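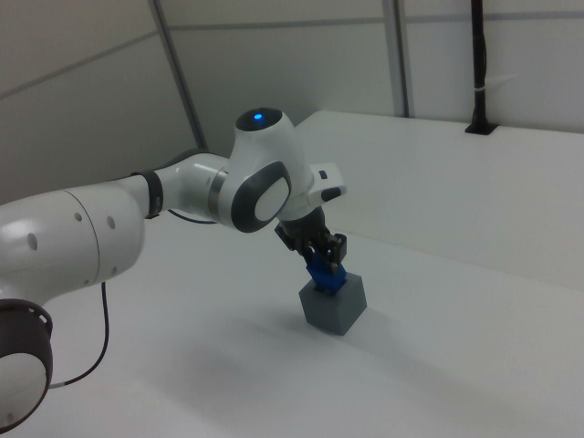 Call for participants: block insertion and fit assessment
Reference 1237
Tumia, Arrieta Building, ground floor

Tumia is recruiting adults to take part in a study of small-part fitting. The task is to place a small block into an opening in the top of a cube, take it out again, and rate the fit. Results will be used to set the clearance between block and opening in the next edition of the Cleller tabletop set, which is used in classrooms and hand therapy clinics.

Background

The present edition of the set has drawn two kinds of comment. Some users find that the block binds when it enters the opening at an angle. Others find that it drops in too easily and gives no sense of having been seated. Both comments have been made about parts from the same production run, so measurement of the parts alone does not settle the matter. We need ratings from people with different hand sizes, grip strengths and habits.

The task

You will be seated at a white table. A gray cube is placed near the center of the table and a bright blue block is handed to you. On the signal you pick up the block, bring it over the cube, lower it into the opening and let go. You then mark a rating card for three items: ease of entry, resistance on the way down, and whether the block felt seated. The block is removed and the next pair is set out.

The clearance differs from pair to pair. The order is mixed and is not told to participants or to the person setting out the parts. In one part of the session you may look at the cube as you work. In another part a low screen hides the cube from view and you find the opening by touch.

The cube is not fixed to the table. If it slides or tips during a trial, leave it where it is until the trial is closed. Movement of the cube is one of the things recorded.

Time and payment

One session lasts 2 hours, including a break. Payment is $35 per session, by check or gift card, handed over at the end. If you stop early you will be paid in full. Parking behind the building is free; bring your ticket to the front desk for a stamp.

Who can take part

You may apply if you:
are 18 or older
can sit at a table and use one hand freely for the length of the session
can read the rating card, with glasses or contacts if needed
did not take part in the October round

Left-handed applicants are especially wanted. The October round had too few of them for a separate analysis.

Reduced grip strength or mild stiffness in the fingers does not rule you out. Please mention it on the form so that a suitable slot can be booked. If you have an open cut or a bandage on the thumb or first two fingers, ask for a later slot.

People who work for Tumia or for Clanatero, which molds the parts, cannot take part. The same applies to members of their households.

On the day

Remove rings and bracelets before the session. Long sleeves should be rolled above the wrist. Do not use hand cream on the day; residue on the block changes how it slides, and the parts are wiped down between participants with a dry cloth only. Artificial nails are acceptable but will be noted.

Before the first trial we measure hand span and pinch strength. There is a short practice period with a pair that is not part of the study.

Data

We keep your ratings, trial times, hand measurements, age and handedness. These are stored under a number. Your name and contact details are held on a separate list and deleted when payment has been confirmed. You can ask for your results to be withdrawn at any point before that list is deleted.

How to apply

Ask for form 1237 at the front desk, or write to Cường Doãn, Fit and Tolerance Group, at the building address. Give your name, a daytime phone number, your writing hand and whether you prefer a morning or an afternoon session. The study has 11 places left. Forms must reach us by Dec 24, 2018. Applicants who are not placed will be kept on the waiting list unless they ask to be taken off it.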